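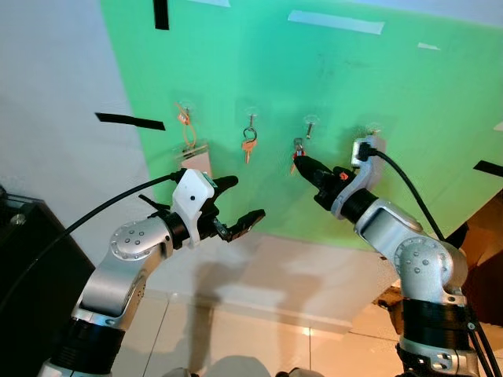 Right arm with the small key set, third hook free. Left arm waiting its turn.

Home | Forums | Student Projects | Arms and Grippers | New posts | Search

Key hooks task: first week of practice (long)

tundora_tess
Posted 2026-06-09

Hello all! Some of you asked in the chat thread what our college club picked for the Dastunville challenge, so I'm finally writing it up. We went for Key Hooks. Four hooks in a row on a green board, things hanging on them, and the two arms have to take items off and put them back on whichever hook the judge calls out. It sounds like nothing. I have never been so absorbed by a key in my life!

We drive the arms by hand first (one person on the leader arms, one reading out the order), record those runs, then train on them overnight and see what the model makes of it in the morning. At the moment we have 80 recorded runs that we're happy with and a folder of ones we're not.

What we've learnt so far, in no order:

The badge holder on the orange cord is the easy one. The loop is big and soft and it more or less wants to go over the hook. The first-years get it within an afternoon.

The keys are horrible. The ring is small, the hook is slim, and if you come in with the gripper even slightly turned you push the ring past the end of the hook and have to back out and start again. Best approach we've found is to come up from underneath with the fingers nearly shut, pointing up and to the left, then ease the ring over and open very slowly. Opening fast flicks the whole lot on to the tiles.

Would love to hear from anyone who has done hanging tasks. Our project is called Tundora, hence the user name, and yes we did spend a whole meeting on that.

gripper_gremlin
Great stuff. We did mugs on a rack last year and I recognise every word of the bit about opening slowly. Ours learnt to open fast because whoever was driving was always in a hurry at the end of a run. The model copied it beautifully.

Question, why is the left arm just hovering? If it isn't doing anything I'd park it right out of the way. Every extra thing that moves is something else for the model to get confused about.

tundora_tess
It takes the two hooks on the left and the right arm takes the other two, so it needs to be up and ready. We did try parking it low between turns, but then every run had a long swing up from the bottom and the runs got much longer.

fornuritz_lab
I'm going to disagree with gremlin, sorry! Keep it up there. We're the Fornuritz team, also entering Dastunville, also two arms, and when we parked one between turns the model started parking it at random in the middle of a grab. Hold it still with the gripper open and be strict about it. Same spot each time, as near as you can.

gripper_gremlin
Fair, but "same spot each time" is exactly what people driving by hand can't do. You'll get a cloud of nearly-the-same spots and the model will drift about between them.

fornuritz_lab
A bit of drift is fine though? It has to cope with being slightly off anyway. I'd rather have that than a perfect parked pose it only knows one way out of.

oldsolder
You're both right for your own setups, I reckon. Mugs are forgiving about where you start and keys aren't.

Tess, different matter: your cable on the right. It's a thick one and it curves down behind the elbow. Check what it does when the wrist turns all the way over. We had one that tugged the sensor round by a hair every time and it took us 3 weeks to notice. All our early runs were useless after that. Put a pencil mark on the bracket and look at it at the end of each session.

tundora_tess
Oh no. I've just been down to look and I can't swear it hasn't moved. Pencil mark is going on tomorrow. Thank you!

nowakowski_fan
Hi, I'm in the Nowakowski Cup group at a different school, so only single arm. Are the bits of tape on the board markers for something? We've been told by our teacher to keep the background plain.

tundora_tess
Not markers, no. We don't use them for anything. I'd like to leave the board as it is for now, mainly as the runs we've got all have it in and I don't fancy starting over. Your teacher's way is probably easier to begin with.

oldsolder
Leave it until you've got a model that works, then move a few pieces and see whether it falls over. Cheap test and you'll learn a lot.

gripper_gremlin
Seconded. And shift the board itself a little while you're at it. Ours was perfect until we cleaned the table and put the rack back two finger widths to the left.

fornuritz_lab
Ha, we had that with a lamp.

How many tries do you let the driver have before you bin a run? We allow 2 misses on the hook, and I've been arguing for more. Seeing it recover from a miss seems useful to me.

tundora_tess
We bin on the first miss! Maybe that's daft. The model does just freeze if it misses, come to think of it, as though it's never seen such a thing. Which it hasn't.

oldsolder
There's your next batch of runs then. Miss on purpose, back off, try again.

tundora_tess
Right, that's tomorrow's plan: pencil mark, then a whole session of missing on purpose. The first-years are going to be brilliant at it. Will post how the model gets on.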